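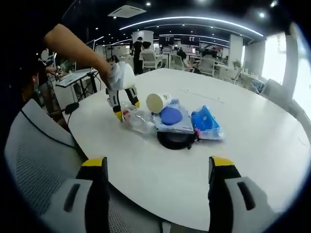 報道関係者各位

ヴュスティエ、旧年式車向け補修用ドアウェザーストリップ「ブルテセロ」シリーズを11月に発売
23車種に対応、車種別の成形品を1本から供給

自動車用ゴム部品の製造・販売を手がけるヴュスティエ(Vustier)は、生産終了から年数が経過した乗用車および小型商用車を対象とする補修用ドアウェザーストリップの新シリーズ「ブルテセロ(Brultesero)」を11月に発売します。発売時の対応車種は23車種で、自動車整備工場、部品商、旧車専門店を通じて販売するほか、個人のお客様には当社の通信販売窓口でも承ります。

■ 開発の背景
ドアウェザーストリップは、ドアと車体の隙間をふさぎ、雨水、ほこり、走行中の風切り音が車内に入るのを抑えるゴム部品です。紫外線や温度変化にさらされるため、年数とともに硬化、ひび割れ、痩せが進みます。硬化したまま使い続けると、フロアカーペットへの浸水やドア下部の錆につながることがあります。

純正部品の供給が終了した車種では、汎用の切り売り品を現物合わせで取り付ける例が多く見られます。汎用品は入手しやすい一方、コーナー部の断面が合わずにドアの閉まりが重くなったり、継ぎ目から水が入ったりするという相談が、当社の技術窓口に寄せられていました。ブルテセロシリーズは、こうした相談の多かった車種から順に製品化したものです。

■ 製品の特長
1. 車種別の成形コーナー
直線部は押出成形、コーナー部は型成形とし、両者を加硫接着で一体化しました。取り付け時にお客様がゴムを切断したり、継ぎ目を接着したりする作業は必要ありません。前後左右のドアごとに形状が異なる車種では、それぞれ別の品番を設定しています。

2. 耐候性を重視したEPDM
シール部には発泡EPDM、車体に固定する基部には硬度の高いソリッドEPDMを使用しています。基部には鋼製の芯材を入れ、フランジをつかむ力を確保しました。樹脂クリップで固定する車種には、必要数のクリップを取り付けた状態で出荷します。

3. 開閉荷重の確認
シール部の中空形状は車種ごとに調整しました。新品のウェザーストリップは反発が強く、交換直後にドアが閉まりにくくなる場合があります。そのため開発段階では、試作品を実車に装着し、ドアの閉まり方と開閉後のシールの戻りを確認しながら断面を決定しています。

■ 開発担当者のコメント
製品開発部 エルビラ・ティコナ
「最も時間をかけたのはコーナー部です。古い車は同じ車種でもドアの建て付けに個体差があり、図面どおりの寸法だけでは合わない場合があります。状態の異なる複数の車両を測定し、差を吸収できる断面にしました。見た目は純正品に近い形を保っていますが、リップの厚みは一部の車種で変更しています」

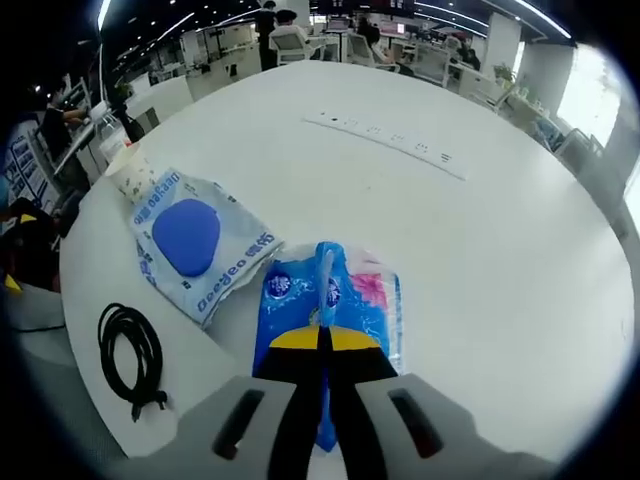
白い丸テーブルの上の青いパッケージ

■ 先行取り扱い店での使用
発売に先立ち、ハルムの旧車整備工場ジョークソープ(Jorkthorpe)に試作品を提供し、入庫車両での取り付け作業を通じて意見をいただきました。同工場の意見をもとに、クリップの位置を示す目印を基部の裏側に追加し、左右の識別表示を取り付け後に隠れる場所へ移しました。

ジョークソープ 整備責任者 ギャレス・エントウィッスル氏
「雨漏りの修理では、ゴムを替える前にフランジの状態を見ます。錆で痩せていたり、以前の接着剤が残っていたりすると、どんな部品を付けても浮いてきます。今回の部品は基部のつかみがしっかりしているので、下地を整えておけば手で押し込むだけで収まりました。コーナーから順に位置を決めていくと作業がしやすいです」

■ 取り付けに関するご注意
・取り付け前に古いゴムと接着剤を取り除き、フランジの錆や曲がりを補修してください。
・コーナー部の位置を合わせてから、直線部を順に押し込んでください。直線部を引っ張りながら取り付けると、後で縮んで隙間が生じる原因になります。
・鉱物油を含む潤滑剤は使用しないでください。滑りが悪い場合は、薄めた中性洗剤またはシリコーン系潤滑剤をお使いください。
・取り付け後にドアの閉まりが重い場合は、ストライカーの調整を行う前に、シールが均一に当たっているかをご確認ください。
・衝突修理歴のある車両では、ドアと車体の隙間が標準の範囲を外れていることがあります。整備工場での点検をお勧めします。

■ 販売について
製品名:ブルテセロ 補修用ドアウェザーストリップ
発売時期:11月
対応車種:23車種(車種別適合表は当社および取扱店で配布)
販売単位:1本から。1台分セットの設定もあります
色:黒
材質:EPDM(発泡およびソリッド)、鋼製芯材
初回生産数:2,000本
保証期間:お買い上げから3年(取り付け不良、改造、事故による損傷は対象外)
価格:品番ごとに異なります。取扱店または当社営業部にお問い合わせください

ご注文の際は、車種名、型式、年式、ドアの位置をお知らせください。年式の途中でドアの形状が変更された車種があり、適合表に記載の車台番号の範囲もあわせてご確認いただく必要があります。適合が判断できない場合は、取り外したゴムの断面写真をお送りいただければ技術窓口で確認します。

整備工場および部品商向けには、車種を問わず合計100本以上のご注文で専用の取引条件を用意しています。詳細は営業部のコステル・パパドプロスまでお問い合わせください。

■ 今後の予定
ヴュスティエは、対応車種を順次追加するとともに、トランクリッド用およびテールゲート用のウェザーストリップについても製品化を検討しています。製品化の希望車種は取扱店と技術窓口で受け付けており、測定用の車両をお貸しいただける方も募集しています。車両の測定は非破壊で行い、ゴムを取り外す場合は事前に所有者の了承をいただきます。

ヴュスティエ 営業統括 アルメル・ブヴィエ
「1本だけ傷んだので1本だけ欲しい、というご要望を多くいただいてきました。セット販売のみでは整備の見積もりも高くなりがちです。今回は在庫の持ち方を見直し、全品番を単品でお届けできるようにしました」

■ ヴュスティエについて
ヴュスティエは、乗用車および小型商用車向けの補修用ゴム部品を製造・販売しています。主な製品は、ウェザーストリップ、ガラスランチャンネル、グロメット、各種ブーツ類です。

■ 本件に関するお問い合わせ先
報道関係:ヴュスティエ 広報担当 エフライン・パロミノ
製品の適合・取り付け:ヴュスティエ 技術窓口
お取引:ヴュスティエ 営業部 コステル・パパドプロス

※製品の仕様および対応車種は、改良のため予告なく変更することがあります。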